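Pantry Shelf Safety Checklist, Kettunen House Shared Kitchen
Walk-through with comments, May 7, 2026

Score: 79 out of 100, up from last October's walk-through! The can shelves alone gained us a lot of those points, and it really shows when you open the doors. Comments are under each item. Anything marked FIX goes on the board by the sink.

SHELVES AND CABINETS

1. Shelves level and fixed to the wall: OK
All brackets tight. The long Plomesow unit used to wobble if you leaned on it, and now it stands like a rock. Great job to whoever put the wall straps on.

2. Heavy items at waist height or lower: OK
Big jars and the flour tubs are all down low now. Love this.

3. Nothing stacked higher than two cans: FIX
The back left corner had a stack of four tomato cans. Down they come, please. They were steady enough, but that shelf sits right over the spot where people kneel to get the pans.

4. Weight limit posted and respected: OK
The Estetti cabinet is rated for 400 pounds across all shelves and we are well under. The label inside the door is fading, so I wrote the number over again in marker.

5. Shelf liners clean, no sticky rings: OK
One ring of what I think was syrup, wiped up on the spot. The new liners come clean with one pass of a damp cloth and I could talk about them all day.

DRY GOODS

6. Bags closed and in bins with lids: FIX
Rice and lentils, perfect. The oats were open with a clothespin on the bag. A clothespin is fine in your own kitchen, but in a shared pantry it all goes in a bin.

7. No signs of mice or moths: OK
Checked behind the bins, under the bottom shelf and along the baseboard with a flashlight. Clean! The Zilunness moth traps were empty too. Swap them at the next check either way.

8. Bins labeled with contents and date: partly OK
Contents, yes, on every bin. Dates are missing on the two sugar bins and the cornmeal.

9. Nuts kept apart, with their own scoop: OK
Red scoop, red lid, top shelf. Keep it just like that.

CANNED GOODS

10. No swelling, leaks, deep dents or rust: OK, with comments
Every can came off the shelf and was turned in the light, seams included. One can of beans had a sharp dent right on the side seam and went straight in the trash. Shallow dents in the middle of the wall can stay. If an end is bulging, don't open it to check, don't taste it, and let me know where it was.

11. Codes readable on every can: OK
Look at the ends first, both of them. Codes are often printed at a slant or land upside down from the way you're holding the can, so give it a turn before you decide it's missing. The fruit cans are good ones to practice on.

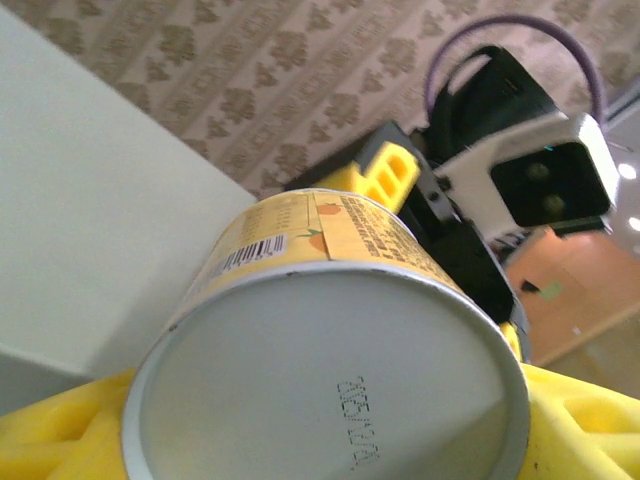
Item 11. Can on its side, end toward you. Dark code near the right side of the lid, appears to be 2025/12/21.

A code with no words next to it could be a packing date or a best-by date. Read the label before you sort the can, and if the label doesn't settle it, put it in the "ask" basket on the counter. Please don't guess, and please don't write on the lid over the code!

12. Labels in place and readable: OK
Ingredients have to be readable, for the sake of everyone here with allergies. A torn label is fine if the ingredients part is whole. A can with no label at all goes out.

13. Lids wiped before opening: FIX
The cloth hook by the can opener was bare. Dust and specks collect along the rim and can drop in when the lid is cut. I hung up a fresh cloth, and there are 8 more in the drawer underneath.

14. Older cans in front: OK
Beautiful. Soup, beans and fruit are all in order, with the new ones loaded from the back. This was our worst item last time and now it's my favorite shelf in the building.

FLOOR AND ACCESS

15. Step stool present, feet not worn: OK
Rubber feet are good. Fold it after use.

16. Aisle clear to the door: FIX
Two empty crates on the floor behind the door. Flatten or take home.

17. Light working, switch reachable: OK
New bulb is so much brighter. You can read the small print on the bottom shelf now!

TO DO BEFORE THE NEXT CHECK
Unstack tomato cans (3)
Oats into a bin (6)
Dates on sugar and cornmeal (8)
Keep a clean cloth on the hook (13)
Crates out (16)
Swap moth traps (7)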